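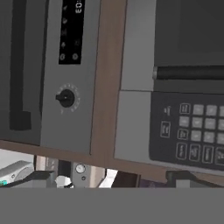 Shanti Singhal wanted to know when she could have one at home, and she wasn't the only one asking at the Clerkley open day in November! We had 62 visitors through the lab, and the simulated kitchen drew the biggest crowd. Tullio Pellegrini ran the oven and microwave tasks on the big screen – knobs, handles, buttons, the lot – and let people pick what the robot tried next. Come and see it next time, doors open at 7.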